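Gremeck Household Linen Terms

A word list for towels, sheets, blankets and table linen, with sample sentences
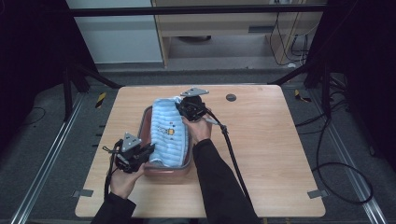

Gremeck is a list of the words people use when they sell, wash, mend or give away household linen. It holds 2772 entries in English, each with a short definition and at least one sample sentence. Most entries are for plain things, and the trouble is usually in the wording. A light blue towel with a small cartoon figure printed in the middle could be filed under "kids towel", "character towel" or "print towel", depending on who wrote the listing. All three are in the list and point to one another.

Status

Version 2. The first version had 2046 entries and no cross-references. Entry numbers did not change between versions, so old lookups still work. Numbers of deleted entries are not used again.

Files

terms.csv — the main list
samples.csv — sample sentences, linked by entry number
variants.csv — spellings and regional names
CHANGES.txt — what moved, what was merged

All files are UTF-8, comma separated, with a header row. Fields with commas inside them are quoted.

Columns in terms.csv

id: entry number
term: the word or phrase, lower case
group: bath, bed, kitchen, table or care
definition: one or two sentences
see_also: other entry numbers, separated by semicolons
source: B, C or J

Sources

B is the Braden shop listings, typed in from printed price sheets. C is the Comstead laundry handbook. J is the Jin notes, a set of handwritten cards on mending and stain removal. Where two sources disagree, the definition follows C and the other reading goes in variants.csv.

The Jin cards were the slowest part. Many use short forms ("hm st" for hem stitch), and 800 of them had to be read twice. A few short forms are still unsolved and are marked with a question mark in the term field.

Known problems

"Throw" and "blanket" overlap badly. Sizes are given as they appear in the source, so inches and centimeters are mixed. The care group is thin on wool. Some Braden terms are really color names and should come out — they are tagged in CHANGES.txt but still present in the main file.

"Ribbed", "quilted" and "waffle" are kept as separate entries even though the Braden sheets swap them freely.

Corrections

Send the entry number, the current text and the text you want. Please don't send a whole edited file, as it is hard to merge. Corrections are read in April and the next version is built after that.

Use

Free to copy and change. Credit Erasto Sang and give the version number.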